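Mavgate Handheld Demonstration Project
Working group minutes, June
Start 10:15

Present: Fatemeh Babaei (chair), Brurberg team, Farahani team, one person from Plultano on the phone until item 3.

1. Minutes of the last meeting
Accepted with one correction. The Plultano policy was trained at the lower learning rate in both runs, not only in the second.

2. Result of the marker comparison
Fatemeh went through the numbers. The question was whether two-handed demonstrations collected with hand-held grippers train better policies when the pose of one gripper relative to the other is corrected from the marker, compared with using each gripper's own tracking alone.

Both conditions used the same 200 demonstrations of the handover task. Four were dropped from both sets before training for missing timestamps. Each policy was then run 40 times on the two-arm station, with start positions drawn from the same list. The marker-corrected policy finished 31 runs and the uncorrected one finished 22. Most of the difference is in the last part of the handover, when the receiving gripper closes. The approach looks the same in both.

Brurberg asked if the gap could come from the order of the runs. Fatemeh said the two policies were alternated, one run each, so drift in the station should hit both. Farahani would still like a repeat with a second training seed before anyone writes the result up. Agreed.

3. When the marker is not seen
Farahani reported on how often the correction is available. The marker drops out when the operator's wrist turns in, and also when one gripper passes in front of the other. Short gaps are filled by interpolation now. For longer gaps the code falls back to each gripper's own tracking, which causes a small jump when the marker returns. The jump shows up in the training actions.

Two options were discussed: blend over the gap, or throw out the segment. Plultano prefers throwing out. Brurberg pointed out that the gaps fall mostly in the hard part of the task, so we would lose the data we want most. Decision — try blending first, keep the raw files untouched.

4. Task instructions for operators
The written sheet still says to hold both grippers level at the start. Operators do this differently. Brurberg will reword it and add a short pause before the first motion so the two streams can be lined up by hand if needed.

5. Next collection
Target is 135 new demonstrations, handover only, same objects as before. No changes to the gripper fingers until these are done.

Actions
Fatemeh: second seed for both conditions, same start list.
Farahani: blending code, plus a plot of gap lengths per operator.
Brurberg: new instruction sheet.
Plultano: send the evaluation script with the timeout fixed.

Closed 11:40
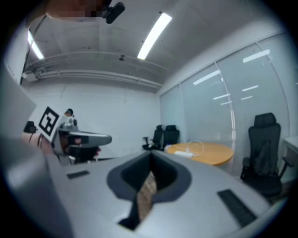 Why were the two policies alternated during the evaluation?
Running them in turn, one run each, means that any slow change in the station affects both policies about equally and is less likely to be mistaken for an effect of the marker correction.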